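Writing Fictional Characters for Games: Course Handout 4
The Guardian Figure and the Inherited Post
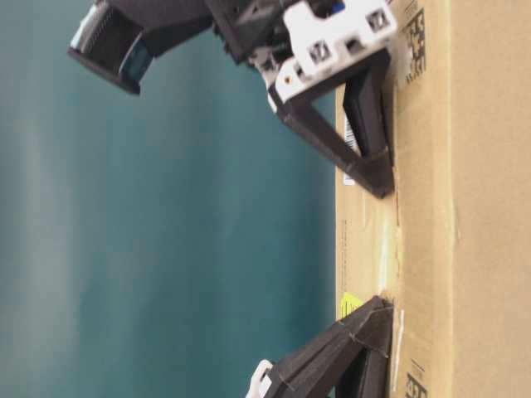

Scope of the session

This handout accompanies the fourth lecture of the module and should be read before the seminar. It deals with characters who receive a duty from someone else, and with the ways a game script can make that duty felt by the player. The set text is the script extract from Plerkska, in which the warden Jadoon takes charge of the hill town of Trultusstead.

Background to the extract

Jadoon is the third warden of Trultusstead, a settlement of 400 people above the salt road. Her predecessor leaves at the close of the prologue and does not return until the final chapter. She is given his lantern and his keys, but he withholds the name of the creature beneath the mill. Most of her early dialogue is short and guarded. She speaks freely only to the ferryman, whom she has known since childhood.

Points covered in the lecture

1. Handing over. The departure scene runs to 30 lines, of which Jadoon speaks four. Students should note where she is silent and what the other characters assume from it.

2. Rivalry. The mercenary Balham first appears as a comic opponent. His later scenes repeat phrases from the first meeting, with a change of tone.

3. Optional material. The full script contains 686 entries for Jadoon, and 140 of these can be missed in ordinary play. Mohsin Mirani's seminar paper argues that her fear of the mill is stated only in these entries.

Preparation for the seminar

Read the extract twice and mark every line in which Jadoon refers to the former warden. Write one page on whether Balham understands her position better than the townspeople do. Quote by entry number.

Written work should reach Usman Afridi by noon on the day before the seminar. Students who wish to discuss a different character for the December essay should obtain approval first.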